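Dusotness Rod and Fill Set, reviewed
Posted 20 April 2025
Filed under: display and craft supplies

The Dusotness set is sold for making soft white garland sections and window pieces: clouds, snow columns, the cotton bolls that shops hang up for spring linens. It consists of metal rods, a bag of white fill, and a shallow tray to work over. The principle is simple. Pieces of fill are pulled from the bag, rolled by hand to a rough cylinder, and pushed onto the rod in sequence. The finished rod is either hung as it is or used as a loading tool, with the pieces slid off onto cord.

I bought the set from Evamum in September to replace a knitting needle and a cookie sheet. It has been used for two window displays and a good deal of bench work in between. The comments below cover the rods, the fill, the tray, and the table finish that works best underneath, in that order.

What is in the box

Three rods, 500 grams of fill in one compressed bag, one tray, and a folded instruction sheet. There are no end caps. The sheet shows end caps in its second drawing, and the Evamum listing shows them too, so I assume they were dropped from the set at some point and the artwork was left alone. A small ball of reusable putty does the job. A cork is better if the rod is going to be carried.

The rods

These are thin, silver in color, and plain along the full length. One end is ground to a blunt taper and the other is cut square and lightly deburred. On my set one square end had a burr left on it that snagged fill every time a piece was taken off. Two passes with a fine file cured it.

Straightness was acceptable on two rods and poor on the third. Rolled on glass, the third rod lifts visibly at the middle. This matters little for hanging, where the fill hides the bend, and more for loading, where the piece tends to turn as it travels and comes out lopsided. I have kept the bent one for hanging.

The surface finish is smooth enough that the fill moves with light finger pressure and does not shed onto the metal. Skin oil changes this. After half an hour of handling, the pieces begin to drag and pull small tufts. Wiping the rod with a dry cloth restores it. Wax and silicone spray should be avoided, as both transfer to the fill and turn it gray.

Spacing between pieces is set by hand. The rod has no graduations, and a strip of masking tape laid on the bench with pencil marks is a workable substitute. A short gap of bare metal between neighbors looks better than a tight stack once the rod is viewed from a few feet away, and it leaves room for correction.
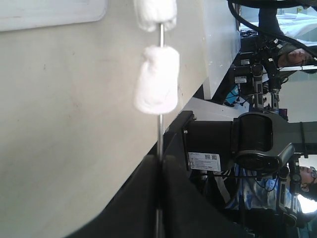
Will the pieces stay where they are put if the rod is hung vertically?

Only if the hole through the fill is tight. A piece that has been pierced once and left alone will usually hold its position under its own weight. A piece that has been taken off and put back on two or three times will creep downward, and needs a turn of clear thread under it or a dab of putty on the rod.

The fill

The fill is soft, bright white, and longer in staple than the pillow stuffing it resembles. It comes out of the bag flat and needs to be opened up by hand before use. Skipping this step gives hard lumps at the center of each piece, and the taper will deflect off a hard lump and exit through the side.

The working method that gave me the fewest rejects is as follows. Pull a tuft the width of the palm. Tease it out until light shows through evenly. Fold it in thirds, roll loosely, and hold the roll with the fingers around it and the thumb over the far end. Bring the tapered end of the rod in at the center and advance it with a slow quarter turn in each direction. Stop when the point is felt against the thumb, move the thumb, and push through.

Pieces made this way keep a rumpled outline, which suits clouds and snow. If a cleaner profile is wanted, they can be trimmed on the rod with long scissors. The instruction sheet recommends a hot iron held close to the surface to settle loose fibers. I tried it on one piece. It left a slight shine on the side that faced the iron, and I would not do it again.

Yield is lower than claimed. The listing says the bag will fill all the rods twice. At the density shown on the box front, I filled them once and had enough left over for part of another. Refill bags are available from Evamum, and Nerstead sells a similar fill by weight that costs less. The Nerstead product is slightly warmer in tone. Mixed on one rod the difference is visible in daylight, so a display should be made from one source or the other.

The tray

The tray is the part I expected to discard and have used most. It is a shallow square of white plastic with rounded corners and a raised rim. The rim is high enough to stop a rod from rolling off and low enough that the wrist can rest across it. Tufts that drop while a piece is being opened land in it and can be gathered with one sweep of the hand.

Two faults. The inside is glossy and builds up static in dry weather, at which point the lighter fibers climb the walls and cling there. Wiping with a barely damp cloth deals with it for an hour or so. The second fault is color. White fill in a white tray is hard to see under a bench lamp, and I have picked up the tray believing it empty and tipped fiber on the floor. A dark tray would be an improvement for this one purpose.

Table and background

A plain, matte, light-colored tabletop is the best support I have found. Gloss laminate reflects the lamp. Bare wood catches fiber in the grain and is tedious to clean. Age and minor wear do no harm provided nothing stands proud of the surface: scuffs and small marks do not grip the fill, while a raised splinter will. Run a hand over the area first.
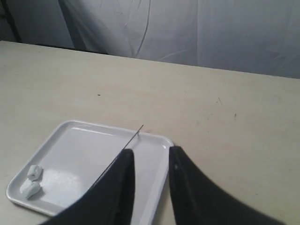 For judging the outline of a finished piece, a gray cloth hung behind the table is worth the few minutes it takes to put up. White fill against a white wall shows almost no edge, and the errors appear later, in the window. Light gray is dark enough to show the contour and does not tint the fill by reflection. It need not be pressed. Mine has folds in it and they have never interfered.

Storage and durability

Loaded rods should be stored flat with space above them. Compression for a week leaves a flat side that recovers only in part. The rods show no discoloration after seven months in an unheated room. The tray has picked up fine scratches inside and one corner has a white stress mark from being dropped, without cracking.

The tube supplied for the rods is thin cardboard with a push-in lid. The lid loosened within the first month. I now keep the rods in a length of plastic pipe.

Price and verdict

The set carries 3,362 ratings on the Evamum site, most of them favorable and many of them plainly written on the day of delivery. My own view is more moderate. The rods are usable after inspection and a little filing, the fill is good and there is too little of it, and the tray is sound. Buyers who already own a straight, smooth rod can get the same results with a bag of fill and any shallow tray.

At full price I would rate it fair. It is discounted often, and at the lower price it is reasonable value for anyone starting with nothing. Check the square ends for burrs before the first piece goes on, and return the set if more than one rod fails the glass test.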